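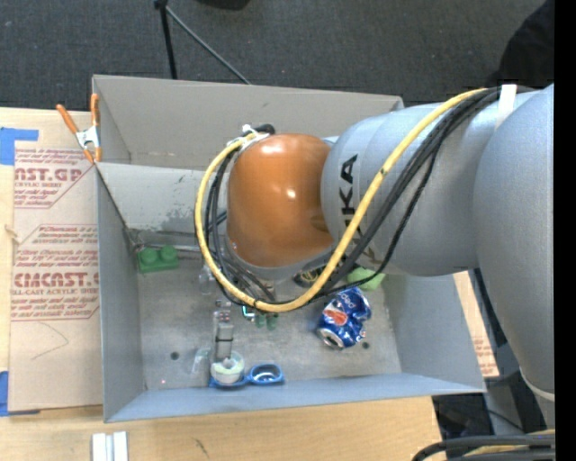 Figure 5. Gray bin with slanted walls and a mixed set of small items, including a toy building block, a foam piece, a crushed can and a clear plastic bottle.

3.2 Bin and item set

The study concerns how small household discards come to rest in an open bin, and how the form of the bin affects the spacing between them. All trials used open-topped bins placed on a tabletop. The bin in Figure 5 has tall walls that slope and a flat floor. The floor is scuffed and carries a few small dark holes as well as dusty smudges. Worn bins were kept in the study on purpose, as the sorting rooms at Nistholm, where the item list was compiled in September, use bins until they crack.

The rear flap at one corner is folded upward and held with an orange spring clamp against the neighboring cardboard. A flap left free tends to drop inward and shortens the usable floor along that wall. Clamping was therefore applied before each trial in which a flap was present.

Items were drawn from the Disudar list, which contains 219 entries grouped by material and by shape. The groups are deliberately uneven. Rigid items with flat faces, such as the bright green block with two round studs in Figure 5, settle on a face and seldom roll. Foam pieces are light and are displaced by contact with heavier items. Cans were included in both whole and crushed form. The Pepsi can in Figure 5 is dented and lies on its side; in this state a can has no single axis of symmetry, and its resting pose is harder to predict than that of an undamaged one.

Tall, narrow items form a separate group. The small plastic bottle and the gray cylindrical object in Figure 5 both stand upright. Upright poses were recorded as a class of their own, as they occupy little floor area but are easily tipped. Clear items were also marked in the records, because their outlines are difficult to trace against a gray floor.

A total of 1000 layouts were recorded under the Seol protocol. Each layout was labeled by 2 readers working separately, and disagreements on pose were settled by a third reading. Layouts in which an item leaned against a wall were retained but excluded from the spacing measure defined in Section 3.3. Item outlines were stored in the Direx format, with one closed contour per item.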